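I have been told three times this month that a wooden table should be wiped with a dry cloth and nothing else. The last person to say it was Valdemar Arnardóttir, who sells Nulmont polish, so take that how you like.

My own view is that most table advice comes from people with something in a bottle. The leaflet that came with my Favumer spray wants 13 steps. Step one is "assess the surface." I assessed it. It's a table, people eat at it.

What I've been doing instead is boring. One white cloth, folded over, pushed with the grain, then turned to the clean side and pushed again. If crumbs are still sitting there at the end, I go back for them. I did buy the Wetby cloths, the ones supposed to be good for 335 washes. I'm at 40 and two of them have already gone thin in the middle, so I don't expect to see the other 295.

The folding matters more than the brand, I think. A cloth in a wad only touches the table at a few lumps and drags everything else along with it. Laid out flat it does pick things up, though you have to keep checking, and I'm not convinced anybody gets the last specks on the first go. I don't. Warm-colored wood is bad for this anyway. Any light on it makes a pale patch, and you can rub at that patch for quite a while before you work out that it's just shine. 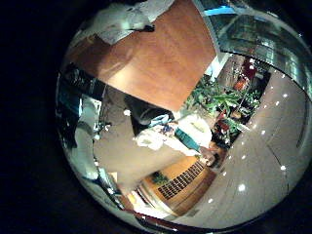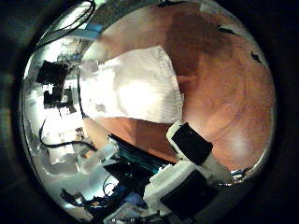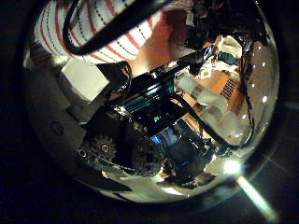 The second one has a couple of small dark specks out on the bare wood, away from the white sheet.

## The polish question

I tried the Nulmont on the left half of my table at home in June and left the right half alone. Valdemar says the difference is obvious. I asked my sister to pick the polished side and she picked the wrong one, then changed her mind, then asked if it was a trick.

It does smell nice. There's an Echeverri wax I haven't opened yet, and it can stay in the drawer until the Nulmont runs out. At the rate I'm using it, that will be a long time.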